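Fenster streichen, zweiter Anlauf

Im letzten Beitrag ging es um die Dachrinne, und danach kamen mehrere Nachfragen zu den Fenstern. Im August habe ich damit angefangen, inzwischen ist die Straßenseite fertig. Die Hofseite steht noch aus. 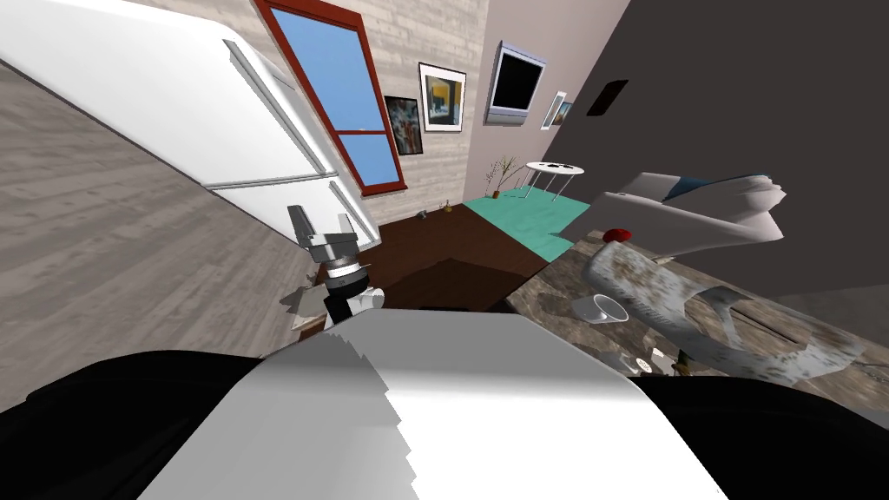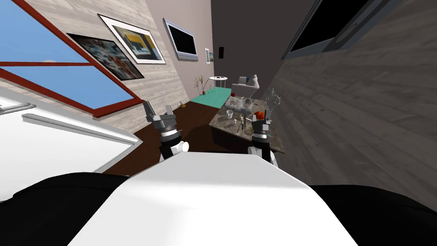

Unsere Fenster sind aus Kiefer und wurden zuletzt vom Vorbesitzer gestrichen, mit einem Lack, der für außen nicht gedacht war. An der Wetterseite ließ er sich in Streifen abziehen. Die Farbe war bei uns lange Streitpunkt. Ich wollte Weiß, meine Frau wollte etwas Kräftiges. Ein roter Rahmen mit roter Quersprosse, wie auf beiden Bildern oben, hat vor blauem Himmel eine Wirkung, die Weiß nicht hat, und damit war die Sache bei uns entschieden. Bei einer kräftigen Farbe sieht man allerdings jede unsaubere Kante am Glas. Das sollte man vorher wissen.

Zuerst habe ich zwei Angebote eingeholt. Die Firma Pelletier wollte für die Straßenseite 3.517 Euro, mit Gerüst und neuem Kitt. Urnar lag bei 2.072 Euro, aber ohne Kittarbeiten, und der Kitt war bei uns das eigentliche Problem. Beide hätten erst im Frühjahr Zeit gehabt. Also habe ich es selbst gemacht. Die Fenster im Obergeschoss lassen sich aushängen, ein Gerüst brauchte ich deshalb nicht.

Den alten Lack habe ich mit dem Ziehklingenschaber entfernt, vorher mit Heißluft angewärmt. In Glasnähe habe ich auf die Heißluft verzichtet, nachdem mir gleich am ersten Flügel eine Scheibe gesprungen war. Der Glaser hat sie in der Woche darauf ersetzt. Wer Fenster aus der Zeit vor den Siebzigern hat, sollte den Altanstrich auf Blei prüfen lassen. Unserer war unauffällig, eine Staubmaske habe ich trotzdem getragen.

Beim Kitt bin ich bei Leinölkitt geblieben. Er braucht Geduld. Auf der Dose stand, nach zwei Wochen könne man überstreichen, bei mir war er da an den dicken Stellen noch weich. Ich habe vier Wochen gewartet. In dieser Zeit standen die Flügel in der Garage, und vor den Öffnungen war Folie auf Latten gespannt. Nachts hat sie bei Wind geknattert. Im August geht das, im November würde ich es keinem empfehlen.

Gestrichen habe ich dreimal: Grundierung, Zwischenanstrich, Schlussanstrich. Die Farbe heißt Plikholm und ist eine Leinölfarbe, gemischt im Laden nach einem Muster, das ich mitgebracht hatte. Sie wird sehr dünn aufgetragen. Beim ersten Fenster war ich zu großzügig und bekam Runzeln unter der unteren Sprosse. Die musste ich abschleifen und neu machen. Der Pinsel war ein ovaler von Dudex mit Naturborsten, damit kommt man gut in die Falze.

Zum Abkleben gibt es verschiedene Meinungen. Candela Pastor, bei der ich vor Jahren einen Wochenendkurs besucht habe, klebt gar nicht ab. Sie zieht die Kante frei und lässt die Farbe einen guten Millimeter auf das Glas laufen, damit kein Wasser hinter den Kitt kommt. Ich habe es auch so gemacht. Die ersten beiden Flügel sind entsprechend krumm geworden, die hängen jetzt im Treppenhaus.

Kosten für Material, Glaser und Werkzeug zusammen: bis zu 1.000 Euro waren eingeplant, und damit bin ich ausgekommen. Die Arbeitszeit rechne ich lieber nicht nach.

Noch offen ist der Wetterschenkel am Küchenfenster. Der ist an einer Ecke morsch, und ich habe noch nicht entschieden, ob ich ein Stück einsetze oder ihn ganz austausche - wer damit Erfahrung hat, kann gern einen Kommentar schreiben.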